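Folding on the bed (or how I finally got rid of The Chair)

October
By Lotte Postma

We all have The Chair. Mine sat in the corner of the bedroom in our old flat in Pultirbridge and I reckon I saw the seat of it twice in four years. Clean washing went onto it, got pulled apart at six in the morning when somebody wanted socks, and went back on worse than before. When we moved I left The Chair on the nature strip and started folding on the bed instead, and I'm never going back!

First thing, make the bed. I know, I know. You only need the fitted sheet on, but get it pulled down properly at the corners, because a saggy sheet travels with whatever you're folding and you end up chasing the lot across the mattress. Doona and pillows go on the floor or over the door, wherever you've got room.

Next, tip the whole basket out somewhere that ISN'T the bed. I use the hallway floor. Then bring things over one at a time. Sounds slow, but I timed it against my old method (mountain in the middle, dig from the top) and there was nothing in it, and I didn't lose any socks.

For a T-shirt I go like this:

Pick it up by one edge and give it a good shake. Lay it face down with the neck away from you. Smooth from the middle out to the sides with a flat hand, and don't skip this even if you're in a hurry. Fold one side in to the middle, sleeve back on itself, then the other side to match. Bring the hem up to just short of the neck, then fold in half again or in thirds, depending on how deep your drawer is.

Towels are easier: long edges together, then in half, then thirds. If the thing's come out of the basket in a ball, find a corner before you do anything else and lift from there.

Soft blue cloth, still in a bunch on the sheet:

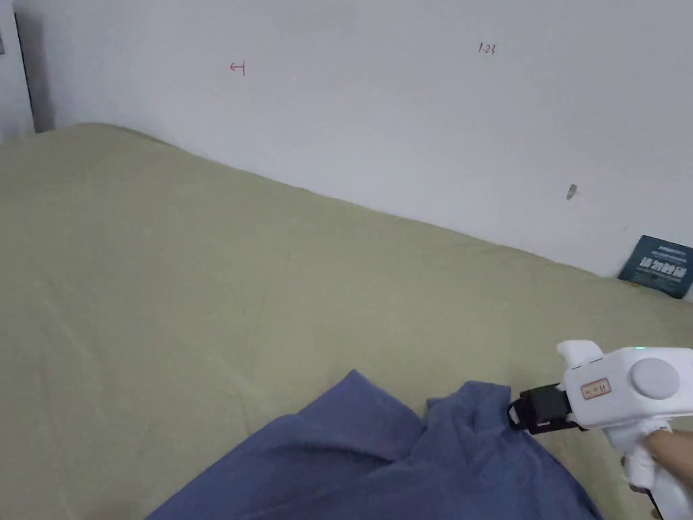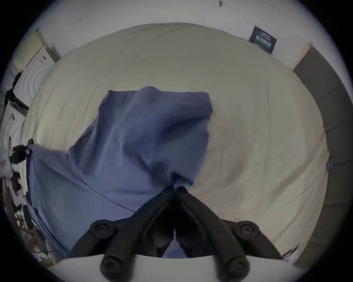 If you lose track of which way up you are, feel for the thick seam and work back from that. Dark colours are worst for this at night, so I put the big light on.

Stack as you go, down at the foot end, one pile per drawer. I used to do one pile per person and then had to re-sort everything standing at the dresser, which was silly. My drawers are the Ahonen ones, 53 cm wide, and they take three rows of shirts standing on their edges with a bit of space left over for singlets.

Fitted sheets I'll do in a separate post, as I've only just got the hang of the corners myself and my last go looked like a bread roll.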